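The Lougher Bequest

Schedule of the Sitting Room, Honurton House
Prepared on 2021-08-17 by Elvira Villca, Clerk to the Estate

The low table and its surroundings.

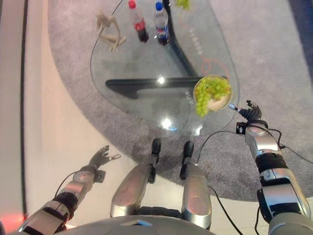
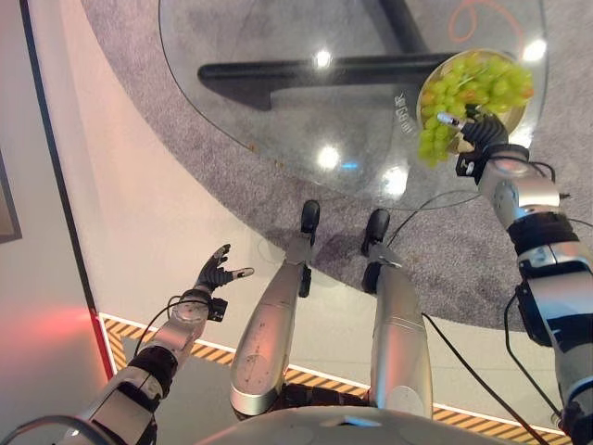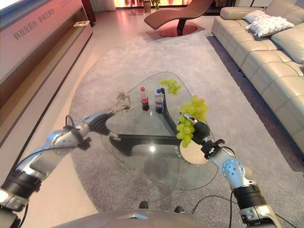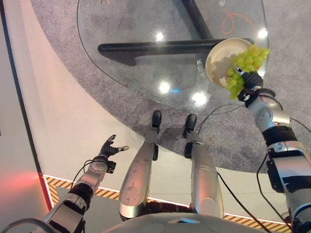
The late Emlyn Lougher directed that his sitting room should pass to whichever of his 2 heirs could sit in it for an afternoon without proposing an alteration. Miss Prapai Sriwong attended first and remained until four o'clock, when she remarked that glass was a poor choice for a table on which people ate grapes, and was thanked for her time. Mr Maximiliano Zúñiga attended next. He said nothing of the table, and nothing of the carpet, though he was seen to consider the orange marking on the glass for some while – it had been the subject of 13 letters between the deceased and the makers, Floltari, all of them retained in Box 4.

At twenty past five Mr Zúñiga asked whether anyone would mind if he ate a grape. The Clerk consulted the will. Clause nine provided that refreshments were to be set out on the table, but was silent as to their consumption. Mr Zúñiga was advised to wait.

He waited until December, when counsel's opinion was received. The fruit had by then been replaced on several occasions, at a cost to the Estate of £1,714, and Mr Zúñiga had grown fond of the room.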